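Kirncombe Neighbours list
Re: Complaint about the police towing contract

Hello all, and thanks for being so patient with me, I know I promised this in March.

Someone wrote:

> Has the district ever answered the records request about Bodeck Towing?
> My neighbour paid 4 days of storage on a car the police had already cleared
> for release, and the front counter told her to take it up with the yard.

Yes, they have, after a fashion! We got 2,593 pages on a disc, with a good many of them blacked out, and I've been reading through them in the evenings with a pot of tea and a growing pile of sticky notes.

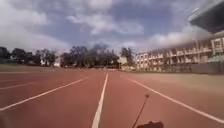
The part I'd point your neighbour to is the release log. Under the contract, storage is supposed to stop the hour an officer signs the car out, and in 6 of the files I've read so far Bodeck went on charging well past that. I'd have liked to lay the entries end to end for you, as straight as the white lines on that running track, but the signing times and the billing times are kept in separate binders and you have to hop between them. One owner from Tsegaye Road was out more than $1,000, poor soul, and she'd only been stopped over a lapsed registration.

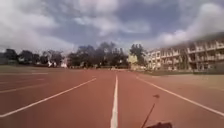
So, if you've kept your receipts, please hang on to the originals and send me a photocopy (both sides, the stamp is often on the back). The oversight office on Iltov Street will take a complaint by mail or at the counter, and they were very kind to me when I'd filled in the wrong form. Write the file number at the top of every page.

I still have two binders to go and will post again when I'm through them.

Warm regards to everyone,
the list moderator

Last updated: March
Contact the list owner | Back to top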